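Catálogo > Embalaje > Cajas postales > Caja automontable Jundstead

Caja automontable Jundstead, cartón kraft

Caja de cartón ondulado marrón, de una sola pieza, con tapa unida al fondo. Se entrega plana y se arma a mano sin cinta ni grapas: los laterales se doblan sobre sí mismos, las orejas quedan hacia dentro y la tapa cierra metiendo la solapa frontal. Sirve para envíos de libros, ropa doblada, recambios pequeños y muestras. Sin impresión.

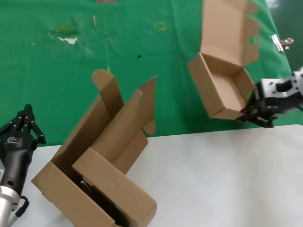 Caja Jundstead a medio armar, con las solapas levantadas.

Los laterales dobles dan rigidez al borde, que es por donde suelen ceder las cajas apiladas. El orificio redondo de la solapa permite abrir con el pulgar sin rasgar el cartón. Las pestañas de los lados son de punta redondeada y entran con poca presión. Si una pestaña se resiste, conviene repasar antes el hendido con el dedo – forzarla marca el canto y la tapa queda torcida.

Una vez armada, la base apoya plana y la tapa se mantiene abierta hacia atrás, de modo que se puede llenar con las dos manos libres.

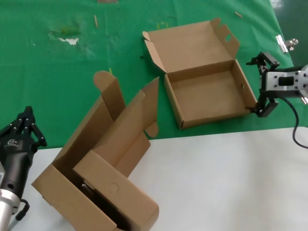

Keerthana Rajan nos escribió en mayo que las usa para enviar cuadernos y que al principio armaba primero la tapa, con lo que las orejas le quedaban fuera. Pide que lo avisemos en la ficha. Queda avisado: primero los laterales, después las orejas y la tapa al final.

Formatos y pedido

Se sirve en paquetes retractilados de 66 unidades, referencia 346. Hay dos acabados de color, kraft natural y kraft con interior blanco; el segundo se fabrica bajo pedido y tarda 7 días más. Los paquetes no se parten. Para cantidades de palé, pedir precio al almacén de Figueroa.

La misma caja se vendía antes con el nombre Flureck. El troquel es idéntico y las existencias antiguas se pueden mezclar con las nuevas sin problema.

Superficie de trabajo

Para armar series largas va bien una mesa despejada, a una altura que no obligue a doblar la espalda. Una tela sobre el tablero evita que el cartón resbale, aunque con el uso acaba gastándose y hay que cambiarla. Las astillas y los restos pequeños se retiran antes de empezar, porque dejan marca en la cara exterior de la caja. 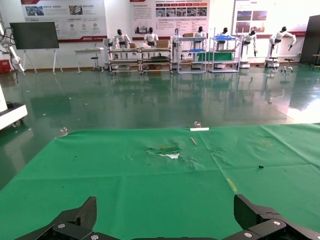 Conservación

Guardar los paquetes tumbados, en sitio seco y sin peso encima. El cartón que ha cogido humedad se dobla fuera del hendido y ya no recupera la forma. Un paquete abierto aguanta bien varios meses si se vuelve a cubrir con el plástico.

Al manipular las planchas hay que tener cuidado con los cantos. El borde ondulado es fino y corta, sobre todo cuando se sacan varias a la vez – con guantes ligeros basta.
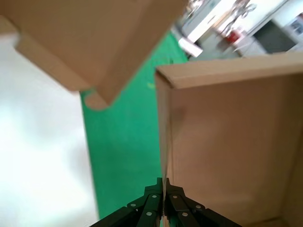
Productos relacionados

Relleno de papel Traswood, en rollo. Ocupa los huecos sin deformar las paredes y se recicla junto con la caja.
Etiqueta adhesiva blanca, para la tapa.
Separador interior de cartón, dos huecos. Solo para el acabado natural.

Contacto | Condiciones de venta | © Jundstead Embalajes | Volver arriba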